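Search this site
Search
Type and press enter

Filed under: Home & Workshop > Odds and Ends > Cables, Plugs and Leads

The drawer of black leads, and how I finally got on top of mine

Every house I have ever lived in has had one, and I dare say yours does too. Ours is the second drawer down in the old dresser, and until this July it would only open if you slid a ruler in first and pressed down on whatever had risen up and caught on the frame. Inside were the leads. Black ones, very nearly all of them, from phones and lamps and radios and a shaver that went to the tip before we moved to Zalcombe.

I had been promising to sort it for so long that my neighbour Petro Sydorenko stopped asking to borrow things from it. Then we had a wet fortnight and I ran out of excuses, so I carried the whole drawer through to the workroom table and tipped it out. What follows is how I went about it, with a few things I picked up on the way, and I hope it saves somebody an afternoon.

Start with a clear table

Do clear the table properly before you begin. I know it's tempting to push the sewing to one end and make do, but leads spread. You put down a bundle the size of a bread roll and ten minutes later it has wandered as far as the fruit bowl. A plain surface with a good lamp over it is best, and if your table is dark, put an old pillowcase or a sheet of lining paper down first so that the black shows up. Have a mug or a small bowl handy for the little plugs and adaptors that fall out of the heap, and a cup of tea well away from everything.

Getting the knots out

The great mistake is pulling. I pulled for years. A knot in a lead is hardly ever a real knot, it's usually a loop that has gone through another loop, and tugging at it only makes it tighter and does the wire inside no good at all. What you want to do is loosen the whole heap first. Pick it up, give it a gentle shake, lay it down again and tease it outwards with your fingertips like you would a bit of wool that the cat has been at. Once there is some air in it, find one plug – any plug – and follow it back with your hand, lifting the other loops over it as you go.

It does help to work from the end that has the smallest plug, as that one will pass through the gaps easily. The big square mains plugs can stay where they are until last.

If you have a lead that has been wound tightly for years and springs straight back into a coil, leave it hung over the back of a chair overnight with a clothes peg on the bottom end. I have heard of people using a hairdryer, but I've never been brave enough to try it near anything electrical.

Hold the plug, and mind the neck

There's a short, thicker piece just where the lead goes into the plug, which my late father always called the neck. Petro tells me the proper name is the strain relief. Whatever you call it, that's the bit that takes all the punishment. Most of the leads I threw out had gone there, with the outer covering split and a bit of something showing through. So when you unplug anything, take hold of the solid part and ease it straight out, and when you're holding a lead to look at it, hold it there too and let the rest fall in its own curve. It will show you quite plainly which way it likes to bend.

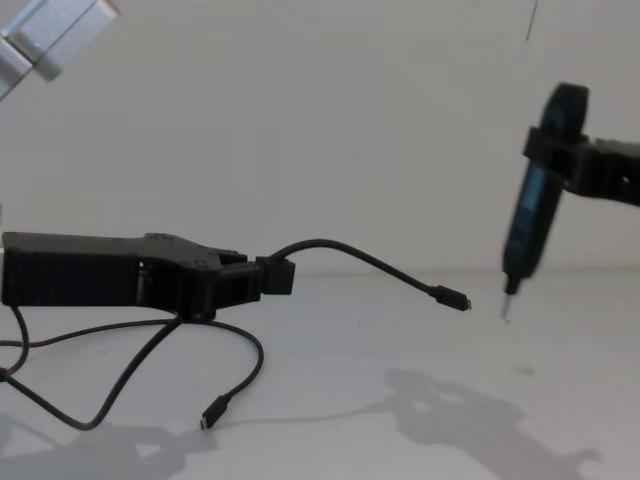 One lead held up by the neck with its plug in the air, the loose one still in loops on the table.

Look at the tips as well while you have them under the lamp. A metal tip that has gone dull can be wiped with a dry cotton bud. If it's bent, or green, or wobbles in its housing, I put it straight in the recycling box without a second thought. Please make sure the lead isn't plugged in at the other end before you go poking at it! It sounds silly to say, but with a long one it is surprisingly easy to lose track.

Finding out what fits what

This was the longest part for me, and the most satisfying. I fetched every gadget in the house that takes a lead and lined them up along the windowsill, and then tried each one in turn. Never force a plug into a socket. If it doesn't go in with a light push, it is either upside down or the wrong one. And a plug that fits isn't always the right plug, I'm sorry to say, particularly where there's a separate power brick. Check that the numbers on the brick match the numbers on the thing itself, usually printed underneath in tiny letters, and if they don't agree, don't use it. I keep a magnifying glass in the dresser for this very purpose.

Label as you go, too. I told myself I'd remember and do it all at the end, and I did not remember. A strip of masking tape folded over the lead like a little flag will do nicely, with the name of the gadget in biro. Put the flag near the plug that goes in the wall, so you can read it when you're crouched down behind the sideboard.

Coiling so it stays coiled

Please don't wrap them round your hand and elbow. It puts a twist in at every turn, and that's why they jump about when you let go. Make a loop the width of a saucer, let the lead roll between your finger and thumb, and lay the next loop on top. For the longer ones, turn every second loop under instead of over. It feels awkward to begin with, but after two or three your hands will do it for you. Finish with a soft tie. I bought a pack of 200 fabric ones from Omby and shall be leaving most of them to my grandchildren.

Then each coil goes on its edge in the drawer, standing up like records in a rack, with cardboard dividers cut from a cereal box. Phones at the front, lamps and radios in the middle, and the ones I couldn't put a name to in a paper bag at the back. If the bag hasn't been opened by next summer, it goes.

Comments (3)

Tamara Marchuk
Lovely piece. I do mine in old cardboard tubes, one lead to a tube, with the name written on the outside. They stack on their sides in a shoebox and never get in a muddle.

Petro Sydorenko
Does this mean I can have the extension lead back now?

dimitrov_86
The over and under coiling is how we did it with microphone leads years ago. Start from the end you'll want last, then the other end is on top when you need it.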